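Search jobs, teams, locations
Home | Open roles | Test sessions | Contact

Call for participants: hand fault sessions at Domberg
Posted May 2, 2024
14 shares 3 comments

Need people. Soon. We had a grip fault in March on the two-handed bottle task and we still can't make it happen on demand, so we're opening up the sessions to outside operators.

What went wrong, short version: the right hand stopped answering in the middle of a hold. Fingers stayed closed, no error on the screen. Operator let go of the command, hand did not let go of the bottle. Ignacio Abernathy reached in to free it and got two fingers pinched. Bruised, nothing broken. He should not have reached in and the written procedure should of said so in bold. It does now.

The job itself is plain. Pick up a bottle, hold it with both hands, put it down or into a bag. Over and over.
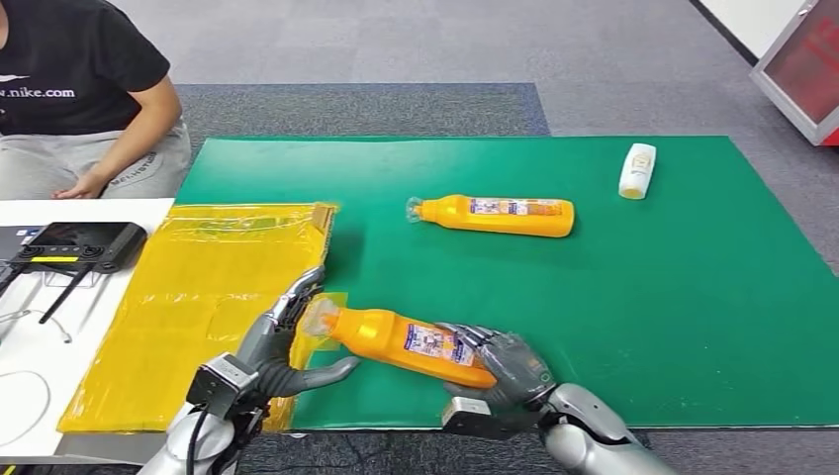
Two-handed hold over the green mat, orange bottle. Controller or tablet on the white table at left.

Who we want:
- 6 operators, paid, any background. Used a game controller before? Good enough.
- 2 spotters. Only job is to watch the hands and hit stop. You do not look at your phone. You do not help with the bags.
- anyone who has worked on hand or wrist wiring, please say so in the first line of your email

What we're asking: 8 sessions each, evenings OK. The plan is 300 holds per operator, spread out over the sessions. Breaks whenever you want one. If the hand sticks you say "stuck", step back, and wait for the spotter. Nobody touches a bottle that is still in the hand. No exceptions, not even staff.

What we know so far: 43 logged faults since March, nearly all on the Plito build of the hand software. Going back to the old build made it rarer but didn't kill it. Could be a cable. Could be the wrist turning too far under load. Hòa Bạch thinks cable, I think software, we need numbers.

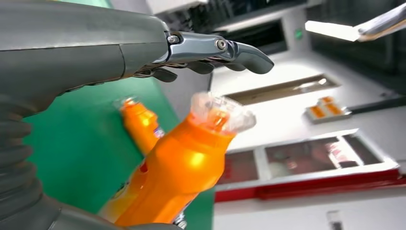
Diễm Trình
Test Lead, Platby

Wrist views get saved from every session along with the hand logs, so expect to sign a recording form on your first day. The form also covers what we do with the recordings afterward. Read it before you come, its two pages.

Closed-toe shoes. Sleeves above the wrist, no rings, no bracelets, no lanyards. Hair tied back. Must be 18 or over. If you have a hand injury right now please wait for the next round.

Safety briefing comes first and it's paid too. Awuor Minja runs it. Skip it and you can't do the session, she will send you home.

To apply: email Awuor at the Domberg office, subject line "hand sessions". Tell us which evenings and whether you want operator or spotter. No resume needed. Spotter spots will be filled first as we can't start wihout them.

Apply | Save | Report this posting
Back to all test sessions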